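How to Patch a Small Hole in Drywall

Filed under: Walls and ceilings

A doorknob hole or an old anchor hole can be fixed in an afternoon, plus drying time. The method below is for holes up to 3 inches across. Anything larger needs a piece of new drywall screwed to a backer, and that is covered on a separate page.

What you need

Self-adhesive mesh patch
Premixed joint compound, a small tub
6-inch and 10-inch putty knives
Sanding sponge, fine
Primer
Leftover wall paint, if you still have it
Drop cloth

Step 1. Clean up the hole

Cut away any torn paper around the edge with a utility knife. Push loose bits of gypsum into the wall cavity or pull them out. If the edge sticks up past the surface, press it in with the handle of the knife. Run your hand over it. A raised lip will show through the finished patch no matter how much compound goes on top.

Check for wires before you cut. If the hole is directly above or below an outlet, turn off that circuit at the panel.

Step 2. Apply the mesh

Wipe the dust off with a dry rag and stick the patch down so it overlaps the hole by at least an inch on all sides. Press from the middle outward.
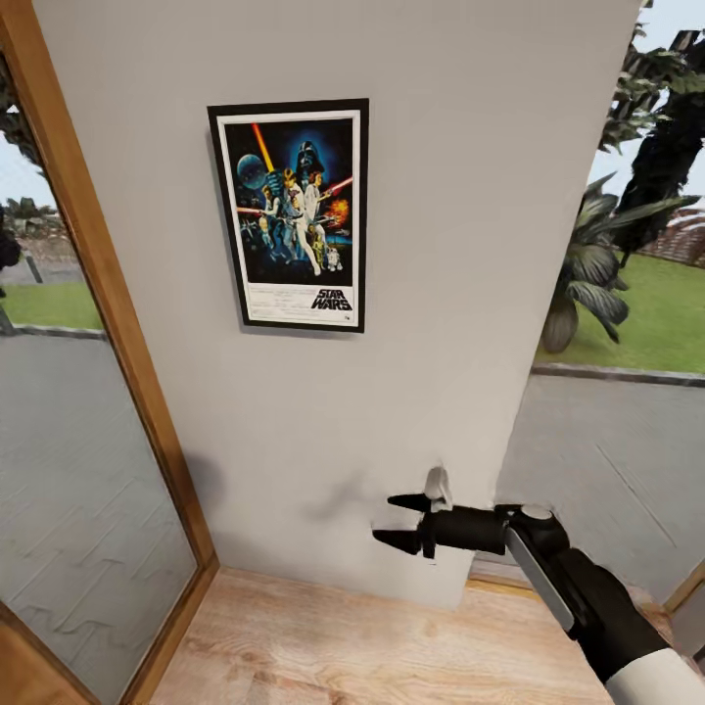
Trim the mesh if it runs into a corner or a piece of trim. Don't fold it over.

Step 3. First coat

Load the 6-inch knife and spread compound over the mesh, pressing hard enough to fill the openings. Scrape off the extra. You should still be able to make out the pattern of the mesh when you are done. Let it dry overnight. I put mine on late Thursday and sanded the next evening, but in a damp basement it can take longer. Compound that is still darker in the middle is not ready.

Step 4. Second and third coats

Knock down any ridges with the putty knife. Switch to the 10-inch knife and go a couple of inches wider than the first coat. Hold the blade nearly flat and put more pressure on the outside edge. Let it dry, then do it once more, wider again and very thin.

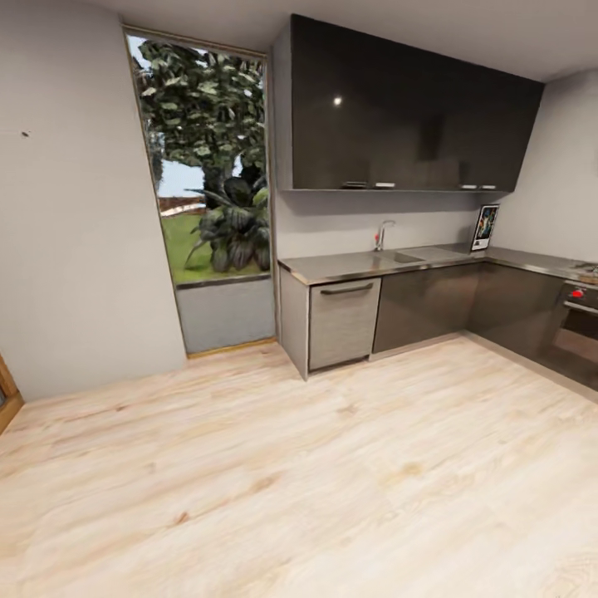
Can I skip the third coat if the second one looks smooth?
On a closet wall or behind furniture, skip it. On a wall that gets light from the side, put it on, or the edge of the patch will show once the paint dries.

Step 5. Sand

Use light strokes and stop as soon as the edges feel even. Sanding too long scuffs the paper around the patch and leaves fuzz under the paint. Vacuum the wall and wipe it with a barely damp cloth.

Step 6. Prime and paint

Prime the whole patch and let it dry. Bare compound soaks up paint and leaves a dull spot. Roll on two coats of the wall color. If your paint is more than a few years old, expect to repaint corner to corner.

Isamu Tanabe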